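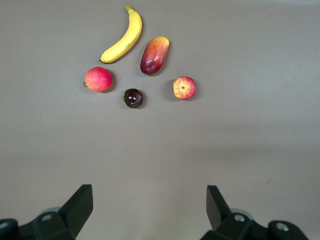
How to Set Up a Fruit Still Life for Your First Color Study

Fruit is my favorite thing to paint, and I think it's the best subject a beginner could pick! It holds still, the colors are fantastic, and you can have lunch when you're done.

What you need

A handful of fruit in different shapes and colors
A plain gray surface
One lamp or a window
Paper, a pencil and whatever paints you like (I use a student gouache set from Stomow)

Step 1. Pick your fruit

Go for contrast. A banana gives you one long curve and a big patch of yellow, and a mango is a whole painting lesson by itself, sliding from orange-yellow through coral into deep crimson. Add something round and rosy, then something small and dark purple. That last one matters more than you'd think, as it makes the yellow sing.

Real or artificial both work. If yours is real, buy it a little underripe and paint within 2 days.

Step 2. Arrange it

Start with a loose triangle. Put the banana and mango toward the back with a gap between them, then bring the smaller pieces forward. Leave plenty of bare table in front. Now squint! If everything melts into one lump, nudge a piece an inch and squint again.

Step 3. Light it

Use one light only. Move it until each fruit drops a soft shadow on the table and the mango picks up a nice bright highlight. Turn off the ceiling light, or you'll be chasing double shadows all afternoon.

Step 4. Block in the big shapes

Draw the outlines lightly, shadows included. Then lay in one flat color per fruit. Mix your gray with a touch of red or brown so it comes out slightly warm.

Step 5. Blend the mango

Paint the yellow end first and the darkest red end last, and let them meet in the middle while the paint is still damp. Rinse your brush between colors. If it goes muddy, let it dry and put a fresh layer of coral over the join.

Step 6. Finish with the small stuff

Save the stems, the brown banana tip and the freckles for the end. Use your smallest brush and stop sooner than you want to.

Next time, try the same fruit on a white cloth and watch how much the purple changes.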